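# Gallery 6: Bowls, Plates and Tops

Notes to the sixth gallery in the Giltance kitchenware catalog. The catalog covers bowls, plates, small dishes, hand utensils, and the surfaces they are set on. Entries are grouped by finish, with material given second where it is known.

Revised March 2, 2025. The previous revision placed red and black tableware under "Miscellaneous color." Both now have their own entries.

## Scope and terms

**Rim.** The part of a plate or bowl outside the well. A rim is called wide when a thumb can rest on it without touching the food area.

**Well.** The flat or slightly sunken center of a plate. A small bowl placed on a plate should sit fully inside the well. If its foot touches the slope of the rim, the bowl tips.

**Base circle.** The flat round area at the bottom of a mixing bowl. On a polished bowl it often reads darker than the wall, because it faces straight up and reflects whatever is overhead.

**Finish.** Glossy, satin, matte or polished. "Polished" is used for metal only. "Glossy" is used for everything else that gives a clear highlight.

**Top.** The surface under the objects. The catalog gives the pattern of a top and, where the maker states it, the material. Many marble-patterned tops contain no marble, and pattern alone is not enough to enter one as stone.

## Large bowls

**Stainless steel, polished inside.** The standard mixing bowl. Holds flour mixtures, washed greens and whisked eggs equally well. The inside shows fine scratches sooner than the outside, mostly from whisks and metal spoons. Dry by hand with a lint-free cloth; water left to dry leaves rings at the base circle.

**Stainless steel, satin inside.** Scratches are less visible. Residue is also less visible, so the wall should be checked with a fingertip after washing.

**Stainless steel, nesting.** Stored one inside another, polished bowls stick together when put away wet. A folded paper towel between them prevents it. Nested bowls should be lifted by the rim of the inner bowl.

**Glass, heavy wall.** Stays put on a smooth top. Slow to warm and slow to cool. Not to be moved from the refrigerator to a hot oven.

**Enamel on steel.** Chips at the rim first. A chip on the outer edge is cosmetic. A chip on the inside wall takes the bowl out of food use.

## Plates

**Red, glossy.** Shows fingerprints on the rim and hides tomato and beet stains. Pale sauces stand out clearly. Under a single overhead light the rim produces a curved highlight, useful when checking for chips: a chip breaks the line. The Jesberg dinner plate was cataloged in this group in November.

**White, glossy.** Shows gray marks from cutlery. These are metal deposits from the knife and usually come off with a mild paste cleaner.

**Matte, any color.** Cutlery marks are more persistent. Oil darkens the surface until the plate is washed in hot water.

**Wide rim, general.** A wide rim reduces the usable center but gives a safe place to hold the plate. It also takes more shelf width. Measure the shelf before buying a full set; a shallow wall cabinet may not close.

## Small bowls

**Black, small.** Used for salt, sauces, pits, shells, wrappers and other table waste. Dried salt and soap film both show as a white haze. Rinse in plain water and wipe while wet.

**Clear, small.** Used for measured ingredients. The contents are visible from the side, so these need no labels during prep.

**White, small, footed.** The foot ring is often unglazed and can scratch the plate underneath. Run a finger around it. If it feels like fine sandpaper, put a napkin or paper liner between the two.

A small bowl on a plate is the usual arrangement for anything that drips or sheds. The plate catches what misses the bowl, and both can be carried to the sink in one trip. Carry the pair by the plate, with a thumb over the rim and no pressure on the bowl.

## Foil

**Aluminum foil, flat.** Store in the box, cutting edge outward from the work area. A torn sheet has sharp corners.

**Aluminum foil, crumpled.** Crumpled foil takes up far more space than it should and springs open slightly after it is pressed. Press it, turn it a quarter, and press it again. Clean foil can go to recycling where the local program accepts it. Foil with baked-on food goes to the trash.

**Foil in a dish.** A loose ball of foil in a small bowl is easily mistaken for wrapped food. Clear it before the table is reset. Do not leave it in a bowl that is going into the microwave.

## Hand utensils

**Black and red handles.** Two-color handles are commonly made in two parts, with a softer section molded over a hard core. Food collects at the seam. Wash the seam with a brush.

**All-metal handles.** No seam, but slippery with oil and quick to heat if left against a pan.

**Wood handles.** Not for the dishwasher. Oil when the grain feels raised.

**Position on the top.** A handle that projects past the edge will catch a sleeve. Park utensils parallel to the edge, or with the working end toward the middle and the whole handle supported.

## Tops

**Marble pattern, white with beige or tan veining.** Hides crumbs near the veins and shows dark drips everywhere else. Wipe in straight passes from the back to the front. Circular wiping leaves arcs that are visible under low light. The Protby top was entered in this group under record 2,951.

**Marble pattern, gray.** Hides water spots well. Steel utensils are harder to find against it.

**Plain white.** The strictest test of cleaning. Turmeric, coffee and berry juice should be wiped at once.

**Grooved metal.** Liquid runs along the grooves and stays in them. Clean with a narrow brush in the direction of the groove, then blot. Small bowls with a narrow foot can rock on the ridges, so tableware is better kept on a flat top laid over them or in front of them.

## Spacing

Three sizes of object cover most table work: a large bowl for mixing, a plate for transfer, and a small bowl for scraps or seasoning. The large bowl goes in the middle, where both hands reach it. The plate goes to one side. The small bowl goes on the plate if space is short and beside it if space is plentiful. Leave a hand's width between the plate and the large bowl so that neither rim rides up on the other when something is shifted.
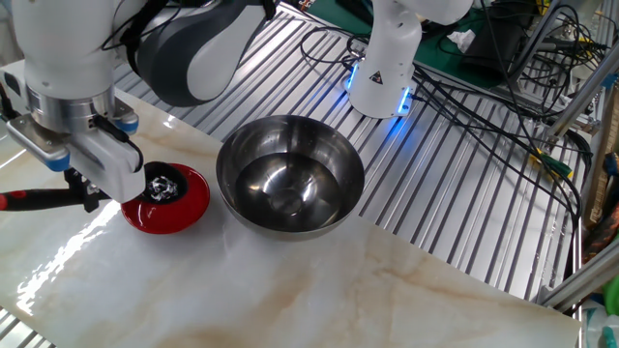

The same spacing works with the order reversed for left-handed use. What matters is that the side used for scraps stays the same throughout the job. Switching sides halfway leads to scraps in the mixing bowl.

Polished steel against a light veined top gives strong contrast at the rim and very little at the foot. When setting a bowl down, go by the rim and lower it level. A bowl set down on one edge makes a sharp noise and, on softer tops, leaves a crescent mark that does not wipe off.

## Light and glare

Glossy tops return a bright streak wherever the lamp, the surface and the eye line up. Spills inside the streak are hard to see. Move the head or the lamp before deciding that the area is clean.

Polished bowls have the same problem in a stronger form. The inside wall mirrors the room, and a thin film of oil only softens the reflection a little. Tilt the bowl slowly. A clean wall gives a reflection that moves smoothly; a dirty one shows a dull patch that stays with the metal.

Red gloss is easier to inspect. The highlight is narrow and the color around it is even, so streaks from a wet cloth show quickly.

## Storage

| Object | Position | Note |
|---|---|---|
| Large steel bowl | Low shelf, open side up | Paper between nested bowls |
| Wide-rim plate | Flat stack | No more than 15 to a stack |
| Small bowl | In pairs | Do not nest when wet |
| Utensil, two-color handle | Drawer, handle forward | Dry the seam first |
| Foil, unused | Box, cutting edge away | Keep out of damp cabinets |

Plates from the Dimaculangan range have a deeper foot than the Jesberg plates. Stack the two separately. A mixed stack leans, and the glaze on the upper plates wears at the contact points.

## Catalog corrections

- Entry 188, previously "serving bowl, bright," now reads "mixing bowl, stainless steel, polished inside."
- "Marble top" has been changed to "marble-patterned top" throughout, except where the maker states natural stone.
- "Snack dish" and "pit dish" have been merged into "small bowl."
- Care notes for wood handles have moved from the storage table to the utensil entries.

Copper, cast iron and nonstick cookware are cataloged in the next gallery.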